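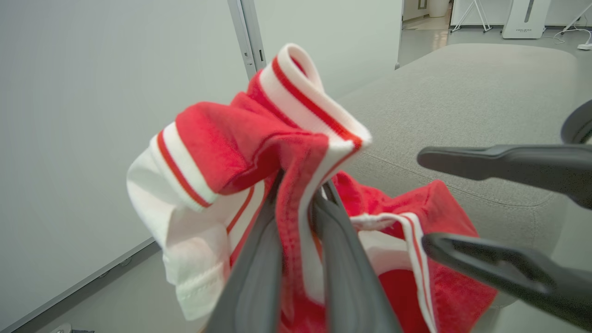

Red and white knit jersey, ribbed bands with the thin red stripe

So I finally get to write up the Cludlow, the red and white jersey people keep emailing me about! It's a soft, slightly fuzzy knit, mostly bright red with white panels, and the ribbed bands are white with a single skinny red stripe running through them. I'm a sucker for that stripe. It's on the cuff too, so you still see it with a jacket over the top.

The fabric comes from the Bataineh mill, who brush it for us in small batches. It feels like a shirt you've owned for years, and I wear mine for everything from raking leaves to falling asleep on the couch.

Washing - cold water, inside out, with other reds the first time or two. Please don't skip that part, the white panels will thank you. I dry mine flat over the back of a chair. If you must use the dryer, go low and pull it out while it's still a bit damp. It does crumple if you leave it in a heap (mine lives in a heap), but a good shake and an hour on a hanger sorts it out.

Sizing runs roomy. Kam-wah Leung in our packing room is between sizes and went down one, and she's happy with it. If you like to layer, stick with your usual size.

We made 722 of these in September and there are fewer than 100 left, mostly smalls and one stack of XLs. The next batch ships from 26th November. You can get them here or at the Sutell shop, where they also carry our Hasulent socks in the same red - they make a pretty great set!

Returns are free for 10 days, tags on please.

Shares 100
Comments 10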